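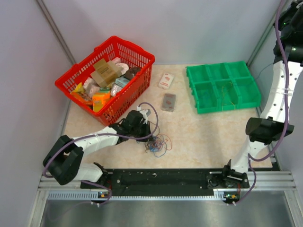
Figure 4.1 A shopping basket, a divided tray and some wires awaiting a decision.

Reading time: 2 minutes

Chapter 4
A Place for Everything, Eventually

Most households own a tray with compartments. It was bought in a hopeful mood, and it now holds a few stray wires and a button. The rest of the family's small belongings live in a basket, where a cardboard box rides on top of everything anyone might want.

Martim Guerreiro, who taught storage at Bostdale for longer than he cared to admit, called this the basket problem. A basket accepts anything. It asks no questions about size or purpose, and so it fills first. A tray with six compartments demands that you know what you own, and few of us are ready for that conversation before lunch.

In this chapter we sort small packaged goods and loose wire. Boxes come first, being flat and well behaved. Wires come last. A tangle in blue, red and white looks like one object until you pull it, at which point it becomes an afternoon. Savvas Vasilakis once timed his Wodarell students on a single knot and stopped the clock at 74 minutes, with the knot in good health.

Before reading on, empty a drawer of your own on to the floor. Exercise 2 will need it, and so, regrettably, will Exercise 3.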